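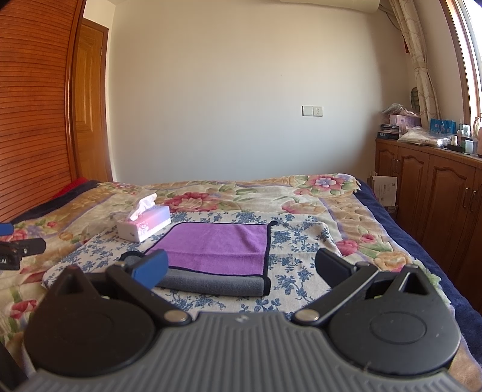 Abb. 1: Bett mit Blumenquilt, Laken und gefaltetem violettem Mikrofaserhandtuch, links der Lamellenschrank.

Projektbericht: Ordnung auf der Liegefläche – Falten und Ablegen von Textilien im Schlafraum
Seminar Haushalts- und Wohnforschung, Gruppe Fernwood

1 Ausgangslage
Ratgeber zum Thema Aufräumen versprechen viel. Der Leitfaden »Cidoslow«, den unser Seminar als Grundlage bekommen hat, behauptet auf seinen ersten Seiten, ein fester Faltablauf verkürze die Hausarbeit deutlich und halte den Raum dauerhaft ordentlich. Belege dafür haben wir im Text keine gefunden. Unsere Gruppe wollte deshalb wissen, was von dem Versprechen übrig bleibt, wenn man es in einem gewöhnlichen Schlafzimmer ausprobiert.

2 Vorgehen
Wir haben im November in der Wohnung Salinas gearbeitet, verteilt auf 4 Termine, jeweils am Dienstag. Insgesamt kamen 16 Durchgänge zusammen. Gefaltet wurde auf dem Bett, ein Tisch kam nicht zum Einsatz. Der Leitfaden verlangt eine »ruhige, einfarbige Unterlage«. Das halten wir für weltfremd. Auf dem Bett lag ein Quilt mit großen rosa und roten Rosen, darüber ein weißes Laken mit kleinen blauen Blüten. Das violette Handtuch hob sich davon trotzdem gut ab, auch seine dunkle Kante war leicht zu finden.

Verglichen haben wir drei Faltarten: die einfache Hälfte, das Drittel und die im Leitfaden empfohlene Form mit gerolltem Abschluss. Bewertet wurden Zeitaufwand und Form nach dem Umlegen in den Schrank.

3 Beobachtungen
Die Rolle sieht ordentlich aus, solange das Handtuch liegen bleibt. Beim Anheben löste sie sich in mehreren Durchgängen, und dann war mehr nachzuarbeiten als bei der einfachen Hälfte. Mikrofaser ist hier vermutlich ein ungünstiges Material; mit Frottee haben wir nicht verglichen, das ist eine Lücke.

Ein zweiter Punkt betrifft die Ablage. Nach dem Leitfaden soll die Liegefläche vor dem Falten vollständig geräumt werden. Wir haben die Taschentuchbox neben dem Handtuch stehen lassen, ebenso das rote Tuch und die dunkelblaue Decke am Kopfende. Einen Nachteil konnten wir nicht feststellen. Wer wegen eines einzigen Handtuchs erst das ganze Bett abräumt, hat die angeblich gesparte Zeit schon verbraucht.

Schwieriger war der Schrank. Er ist groß, die rotbraunen Lamellen sind an der Vorderkante geschwungen, und die Wege zwischen Bett und Fach kosteten mehr Zeit als das Falten. Davon steht im Leitfaden kein Wort.

4 Einordnung
Die Vergleichsgruppe Morkivthorpe kam in ihrem Zwischenbericht zu einem freundlicheren Urteil. Sie hat allerdings nur die Faltzeit gemessen und das Einräumen weggelassen. Wir bezweifeln, dass sich beide Ergebnisse nebeneinanderstellen lassen.

Auch unsere eigenen Zahlen sind dünn. 16 Durchgänge in einem einzigen Raum reichen für eine allgemeine Aussage nicht aus – zumal wir mit jedem Termin geübter wurden und die Reihenfolge der Faltarten nicht gewechselt haben.

5 Offene Punkte
Eine Wiederholung mit Frottee und wechselnder Reihenfolge steht aus. Ebenso müsste jemand den Zustand im Schrank nach einigen Wochen prüfen, denn die Behauptung zur dauerhaften Ordnung haben wir gar nicht untersucht. Die Messbögen liegen diesem Bericht als Anhang bei.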